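Lazaridis Fund, November report
School fruit and snack program, Atasby district

The program now reaches 866 students in 3 schools. Bruken Elementary joined at the start of the term and has kept to the same delivery schedule as the other two. Fruit goes out at 9:30 and leftovers go to the after-school club.

Spending is on plan. We drew $3000 for produce and have not touched the equipment line. The second refrigerator can wait until spring.

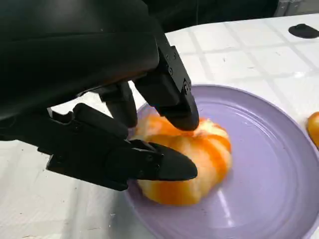
Diễm Sầm took over ordering from Prodromos Papadakis, who is now handling the parent survey full time. Returns are slow at Bruken, so we are sending a second paper copy home with the lunch menus.

One open item: the supplier wants 20 days' notice for changes to an order, up from the week we had before. We have asked for the old terms back and expect an answer before the next report.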